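The Plorside Ghosts

The bookshop on Plorside Hill had been selling second-hand horror for twenty-seven years before I ever set foot in it, and I only went in then because it was raining and the bus had gone without me. I mention the bus because I have often thought of that driver since, and with a good deal of fondness. He saw me running, I'm sure of it, and off he went.

Nilton Henao was behind the counter eating soup from a flask. He was a big, slow, courteous man who wore a scarf indoors until June, and he let me drip on his mat for a good while before asking whether I wanted anything in particular or was only sheltering. I said I was only sheltering. He said most people were, and would I mind sheltering further in, where the heater was, as I was wetting the Victorians.

So I went further in, past the crime and the railway books, and there by the heater was the shelf that has been the trouble and the joy of my life. Fat black paperbacks with foil lettering, thin grey ones from presses I'd never heard of, anthologies with their spines gone soft as flannel. I took one down because of its cover, a plain drawing of a door with a coat hung on it. It was called The Lodger at Plistuler and it was by Yesenia Villanueva. I read four stories standing up, with my shoes steaming, and when I looked round it was dark outside and Nilton was bringing in the bargain boxes.

"Ah," he said, seeing what I had. "You've found Yesenia."

He said it as you might say it of a cat that had got shut in the airing cupboard.

I paid and I took her home, and I read the rest of her in bed with the landing light on. They were gentle stories, you understand. A widow sets two places for tea and the second cup is always drunk. A boy on a school trip to Clikel counts his classmates on to the coach and then is too polite to mention the extra one. I slept very badly and went back on my next free afternoon to ask for more.

"There isn't more," Nilton said. "There's the one book, and then there's the one she's writing."

"When does it come out?"

He screwed the lid on his flask with great care. "She's been on the last story for fourteen years," he said. "She can't get the ending. You could ask her about it, if you like. She's upstairs."

I had walked under that ceiling twice by then and heard nothing but the odd creak. I hadn't known there was an upstairs. Nilton pulled back a curtain I had taken for a wall hanging, and behind it was a staircase with books along both sides of every step, so that you had to go up with your feet one in front of the other like a tightrope walker.

She was a small woman of seventy or so in a man's cardigan, with a dog called Cui asleep across her slippers, and she was far more pleased to see me than I deserved. She made tea. She asked which story I'd liked best and I said the widow, and she nodded and said yes, everyone did, and it was the only one she hadn't made up. Then she talked about her sister in Plistuler, and the price of coal, and whether a ghost ought to know it is a ghost (she thought on the whole not, it was bad manners to tell them), and the light went off the roofs across the way and neither of us got up to put the lamp on.

At last I came out with it and asked about the ending.

"Oh, I've written it forty times," she said cheerfully. "It's about a woman who lives above a shop. People come up to see her. They're very kind, they bring cake, and they all want to know how it finishes. And she'd like to tell them, but she has noticed that once she does, they go back down the stairs and they don't come up again."

"That sounds like an ending to me," I said.

"Does it?" said Yesenia. "I thought it was rather sad. I tore it up."

She reached down and scratched Cui behind the ear, and the dog sighed without waking. Down in the shop I could hear Nilton turning the key in the till, and the rain starting up again on the skylight. I thought about my bus. There would be another at twenty to seven, and one after that.

"Read me the one before it, then," I said. "The thirty-ninth."

She looked at me for a moment, and then she put her glasses on and began hunting about under the cushions for it.

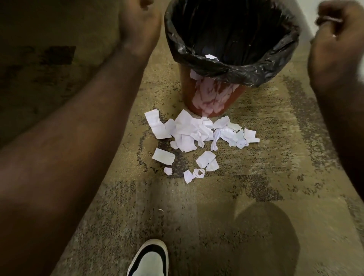
"It's a long one, mind," she said, when she had found the first page and smoothed it out over her knee. "You'd better have the other half of that bun."

I had the other half of the bun. I missed the twenty to seven, and the one after, and it was Nilton who drove me home in the end, with a box of railway books on my lap and the heater going full blast, and neither of us saying very much until we got to my gate, when he asked if I'd be coming back, and I said I'd left my umbrella up there so I supposed I should have to.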